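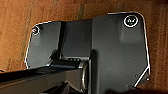 第2章 買う前に決めておくこと(予算と設備の計画)

第1章でソフトの全体像はつかめたと思うので、ここからはお金の話です。正直、私はこの章を書くのがいちばん楽しみでした。アームの動かし方を書いたマニュアルは山ほどあるのに、見積もりの取り方や置き場所の決め方になると急に黙ってしまうんですよね。私自身、最初の一式をそろえたときに順番を間違えて、だいぶ遠回りをしました(くわしくは2.3で白状します)。

この章は、卓上サイズのアームにグリッパーと手首カメラを付けて、机の上の物をつかむ作業をさせたい人向けです。床置きの大型機や、人が入れない柵の中で動かす設備には当てはまらないところが多いので、その場合は販売店に直接相談してください。

2.1 まず作業を一枚の紙に書く

カタログを開くのはまだ我慢です! 先に紙を一枚用意して、次の順で書いていきます。

1. つかみたい物を全部書き出します。名前だけでなく、いちばん重い物、いちばん薄い物、いちばんつぶれやすい物に印を付けてください。

2. それぞれの物を、どこから取ってどこへ置くのかを線でつなぎます。絵は下手でかまいません。私の紙は四角と矢印だけです。

3. いちばん遠い「取る場所」と「置く場所」の距離を測ります。机の端から端ではなく、アームの根元を置く予定の位置から測ること。

4. 一日に何時間動かしたいかを書きます。ここを空欄にする人が多いんですが、あとで消耗品の見積もりに効いてきます。

5. 誰がそばにいるかを書きます。自分ひとりなのか、事情を知らない人も通る部屋なのかで、必要な安全装備の金額がかなり変わります。

注記:手順3の距離は、カタログの「最大リーチ」とそのまま比べないでください。腕を伸ばしきった姿勢では手首の向きがほとんど選べません。私は余裕をみて、届いてほしい距離よりひと回り大きい機種から候補に入れています。

2.2 グリッパーを先に、アームを後に

ここは人によって意見が分かれるところですが、私はグリッパーから決める派です。物に触るのはグリッパーなので、ここが合っていないと、どんなに高いアームを買っても毎日いらいらすることになります。

1. 2.1で印を付けた物を並べて、いちばん幅のある物を測ります。これが開き幅の最低ラインです。

2. いちばん薄い物を、机に置いた状態で自分の指二本でつまんでみます。爪を使わないとつまめないなら、標準の指先では苦労します。交換用の指先の予算を足しておきましょう。

3. 候補のグリッパー本体の重さを調べ、いちばん重い物の重さに足します。カメラと取り付け金具、ケーブルの分も忘れずに。

4. 手順3の合計が、アームの可搬重量に対してどのくらいかを見ます。ぎりぎりならアームを一段上げるか、グリッパーを軽いものに替えます。

5. 手首まわりの取り付け穴の規格を確認し、合わなければ変換プレートを見積もりに入れます。

注意:可搬重量には、つかむ物だけでなくグリッパーも含まれます。大事なのでもう一度書きますが、グリッパーも含まれます。ここを読み飛ばしてアームを注文し、届いてから青くなった人を私は二人知っています(ひとりは私です)。

平行に開閉する二本指タイプは、箱や筒のような物が中心ならまず候補に入れていいと思います。リンクで指を動かすタイプは、開き具合によって指先の高さが変わるものがあるので、机すれすれの物を取りたい人は、販売店にその点を必ず聞いてください。図面をもらえると確実です。

2.3 手首カメラの費用は本体だけではない

さて、白状の時間です。私は最初、カメラは安い小型のものを一台買えば終わりだと思っていました。本体はたしかに安かったんです。でもそのあと、取り付け金具、長めのケーブル、ケーブルを腕に沿わせるクリップ、足りなくなった接続口を増やすハブ、と小さな買い物がずるずる続いて、送料まで合わせたら本体の値段をあっさり超えてしまいました。

そうならないための手順です。

1. カメラからパソコンまでの経路を、アームがいちばん伸びた姿勢で測ります。ケーブルは関節が回る分のたるみも必要です。

2. カメラを付ける位置を仮に決めます。指先と、指がこれから触る物の両方が入るかどうかが基準です。

3. ピントの合う最短距離を確認します。近すぎるとグリッパーははっきり写るのに、奥の机がぼやけたり、その逆になったりします。

4. 角度を変えられる金具を選びます。固定式は安いんですが、一度で角度が決まることはまずありません。

5. 予備のケーブルを一本、最初の注文に含めます。

注記:カメラの位置は、グリッパーを付けた状態で決めてください。指の板や関節が画面を大きくふさぐ位置では、肝心の物がいちばん大事な瞬間に隠れてしまいます。買う前なら、手持ちのカメラを段ボールの筒に貼って試すだけでもかなり見当がつきますよ。

2.4 机と照明の予算

地味なんですが、私はここをけちって後悔しました。机が揺れると、アームの位置合わせをいくら丁寧にやっても結果がばらつきます。

1. 机の天板がアームの固定に耐えるかを確認します。クランプで留めるなら、天板の厚みがクランプの口に収まること、裏側に補強材が当たらないことを見てください。

2. アームを留める予定の場所に両手をついて、前後左右に揺すってみます。机の上のコップの水がいつまでも揺れているようなら、脚の補強か買い替えを予算に入れます。

3. 天板の色とつかむ物の色を見比べます。似た色ばかりだと、カメラの映像で輪郭が出にくくなります。無地のマットを一枚買うだけで済むことも多いです。

4. 昼と夜の両方で、机の上に落ちる影を見ます。窓際なら遮光カーテン、暗いなら上から広く当たる照明を検討します。

5. 非常停止ボタンを置く場所を決めます。座ったまま、アームの動く範囲に手を入れずに押せる位置です。

注意:机の耐荷重は、静かに載せたときの値です。アームは動くときに机を押したり引いたりします。軽い折りたたみ机は、耐荷重の数字が足りていても使わないでください。

2.5 見積もりを取る

ようやくお店の出番です。私はこのとき、Zondon、Entwistle、Stareckの三社に同じ紙を送りました。同じ紙、というのがコツです。お店ごとに違う聞き方をすると、返ってくる見積もりの中身がそろわなくて、比べようがなくなります。

1. 2.1の紙と、2.2から2.4で調べた内容をひとつにまとめます。

2. 「本体」「グリッパー」「カメラまわり」「机と照明」「安全装備」「送料と設置」に分けた金額を出してもらうよう頼みます。

3. 納期を品目ごとに聞きます。一式の納期だけ聞くと、いちばん遅い部品がどれなのか分かりません。

4. 保証の期間と、修理に出している間の代替機の有無を聞きます。

5. 見積もりの有効期限を手帳に書きます。私がもらったZondonの見積もりは期限が28日で、社内の返事を待っているうちに危うく切れるところでした。

6. 指先のパッドなど、すり減る部品の単価と在庫の状況を聞きます。

注記:Stareckの見積もりには安全装備の欄がなく、こちらから聞いてはじめて別紙で送られてきました。欄がないからといって、費用がかからないわけではありません。空欄を見つけたら必ず問い合わせましょう。

Ultaluraの貸し出しプランも同じ時期に検討しました。計画を見てくれたTia Ashworthさんからは「買う前に42日だけ借りてみたら?」と勧められたんですが、当時の私は早く自分の一台がほしくて聞き流してしまいました。今なら借ります。とくに2.2で迷いが残っている人は、グリッパーだけでも試させてもらえないか聞いてみてください。

2.6 二年目の費用を忘れない

買ったときの金額だけで予算を締めてしまうと、翌年に困ります。私は2年分をひとつの表にして、次の項目を並べています。

指先パッドの交換
ケーブルの交換(手首のところがいちばん傷みます)
定期点検と校正
ソフトの更新料
映像や動作記録を保存するディスク
故障したときの送料

手順はこうです。

1. 2.1で書いた一日の時間から、一年の稼働時間を出します。私の場合は3000時間を上限にして計算しました。

2. 消耗品ごとに、お店から聞いた交換の目安で割ります。目安がない部品は、最低でも年に一回の交換として入れておきます。

3. 保証が切れる月に印を付け、その翌月から修理費の欄を作ります。私の一台は8月で切れるので、夏の前に点検を済ませる予定にしています。

4. 保存容量は、短い作業を一日分だけ実際に記録してから見積もります。カメラを足す予定があるなら、その台数分も。

注意:中古の本体を買う場合は、手順3の保証が最初からないことがあります。本体が安くても、点検費を足した金額で新品と比べてください。

2.7 注文の前にもう一度

注文書に名前を書く前に、次のことを確かめます。私は一晩置いて、翌朝コーヒーを飲みながらやることにしています(夜にやると、つい一段上の機種に丸を付けてしまうんです)。

1. グリッパー、カメラ、金具、ケーブル、いちばん重い物の合計が、アームの可搬重量に収まっている。

2. いちばん遠い場所に、手首の向きを保ったまま届く。

3. アームとグリッパーの取り付け規格が合っている、または変換プレートが注文に入っている。

4. 電源の電圧とコンセントの口数が足りている。

5. 非常停止ボタンが注文に入っている。

6. 届いた箱を置く場所と、開けるのを手伝ってくれる人が決まっている。

ひとつでも「たぶん」があったら、その項目だけお店に確認してから注文してください。返事はメールなど、あとから読み返せる形でもらうことをおすすめします。

箱が届いたら第3章「開梱と固定」へ進みます。梱包材は、最初の動作確認が終わるまで捨てないでくださいね。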